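Slipcover

A slipcover (also called a loose cover) is a fitted or draped cloth put over a sofa, chair or daybed to protect it, or simply to give it a fresh look. Unlike upholstery, it isn't tacked or glued down, so it can be taken off, washed and put back as often as the household likes.

Covers of this sort have a long and rather homely history. In large houses they kept dust and sunlight off costly fabrics while the family was away, and in smaller ones they hid a good many worn arms and sagging seats. In the town of Drustmont, the sewing teacher Hanne Hirvonen ran a much-loved evening class on them every August, and her pattern booklet, which went through 7 printings, is still passed around among home sewers there.

Fitted covers are cut in panels and often finished with piping, while the simplest kind, usually known as a throw cover, is a single large piece of cloth laid over the furniture and tucked in wherever it will go. Throw covers suit nearly any shape, though they do tend to wander - a fair amount of smoothing and re-tucking is part of living with one.

Cotton, linen and heavier twills are all common choices. Washing the cloth before cutting is widely advised, as natural fibers can shrink quite a bit the first time through. 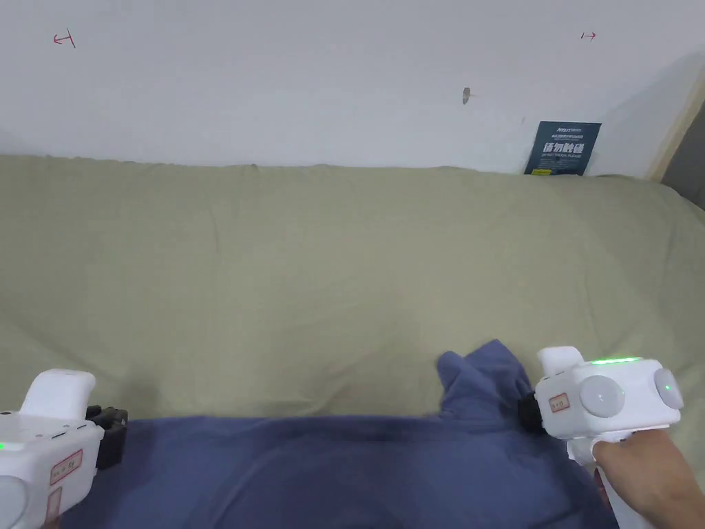 Olive-green cloth draped in front of a white wall.

Plain, muted colors are popular for everyday use, and many owners keep two covers so that one can be in the wash.

Last updated: 26 Jul 2025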